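Home | Talks | Archive | Contact

Speaker notes: small-bore water metering
Kolbrún Bjarnason, 13 June 2024

Slide 1. Scope
Cold supply only. The Skesovgate building has 262 meters on two risers. Readings are in litres – convert before comparing with the utility bill.
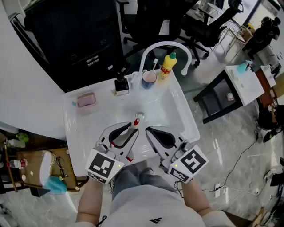 Slide 2. Low flow
A worn meter under-registers at low flow, so a dripping tap may never show up. Check the overnight minimum first. Pause for questions on meter class.

- Give the August baseline: 812 litres.
- Credit Lærke Briem for the riser drawings.

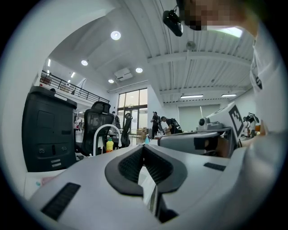
Slide 3. Replacement
Isolate, drain, swap, log both serial numbers. Leave the old meter tagged until the next billing run closes.

We use cookies to remember your settings. Accept | Decline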